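Chapter 7
When the Grip Fails: Faults in Hand-Held and Mounted Grippers

Opening case: the Duvcombe stoppage

In December, a packing line at the Duvcombe plant stopped three times in a single shift. On each occasion the control panel reported a completed grasp, the arm moved to the drop point, and the tray beneath it stayed empty. The part had fallen somewhere along the path. On the third occasion it fell inside the guarded area, and a technician opened the gate to pick it up while the arm was still under power. The gate switch worked as designed and the arm came to rest. The technician was not hurt. The plant nevertheless recorded the event as a near miss and called in an outside reviewer, Noémi Kocsis, to find out why a gripper that held nothing had reported that it held something.

Her report ran to 16 pages, of which only two dealt with the gripper itself. The remainder concerned the way the plant had accepted the fingers, tested them, and put them into service. The fault was simple. A set of soft fingers had been replaced with a set from a different batch, slightly stiffer than the first. The control program judged a grasp by how far the fingers had closed. The stiffer fingers stopped short of full closure whether or not a part lay between them, and the program read the shortfall as a part in hand.

Students often expect a failure of this type to begin with a broken component. At Duvcombe every component met its own specification. The batch of fingers had passed inspection, the motor delivered the correct force, and the program did what its authors had written. The failure lay in an assumption that joined them, and no one had been given the task of checking it after the change.
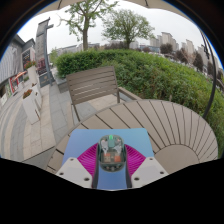
Soft fingers are especially open to this kind of error. A rigid jaw has one shape, and its position says a good deal about what it is holding. A soft finger bends around the object, and it may also bend under its own load, against a table edge, or against the opposite finger. The same motor position can therefore stand for several different conditions at the tip. Heat, wear, and storage change the stiffness of the material over time, so that a limit chosen on the first day of service may be wrong months later without any visible damage.

The plant had kept a log of grasp reports, and Kocsis compared it with the count of filled trays. Over the period she studied, 367 grasps had been reported as good and had delivered no part. Most had been cleared by operators, who pressed the reset button and placed the part by hand. Because each event took only a few seconds to put right, few were written up. The habit of clearing the fault had hidden the fault.

The revised procedure, issued on 8 July 2018, made two changes. Any replacement of fingers now requires an empty-close test, in which the gripper is closed on nothing and must report that it holds nothing. In addition, the gate may not be opened to recover a dropped part until the arm has been locked out, even when the arm appears to be still.

Aims of the chapter

After studying this chapter, the reader should be able to:

Explain the difference between a component fault and a fault in the assumptions that connect components.
Describe how changes in finger stiffness affect a position-based grasp check.
Design an empty-close test and state when it should be repeated.
Identify signs in a maintenance log that a fault is being cleared without being reported.
State the conditions under which a person may enter the working area of an arm.

Key terms

false grasp; empty-close test; near miss; lockout; silent drift; reset habit

7.1 What a gripper knows

A gripper has no direct knowledge of the object it holds. It has readings, and a rule that turns those readings into a statement. The Duvcombe rule used a single reading, the closing position of the fingers. The Yeoh method, introduced in this section and used again in Section 7.4, asks the designer to write down for each reading every physical condition that could produce it.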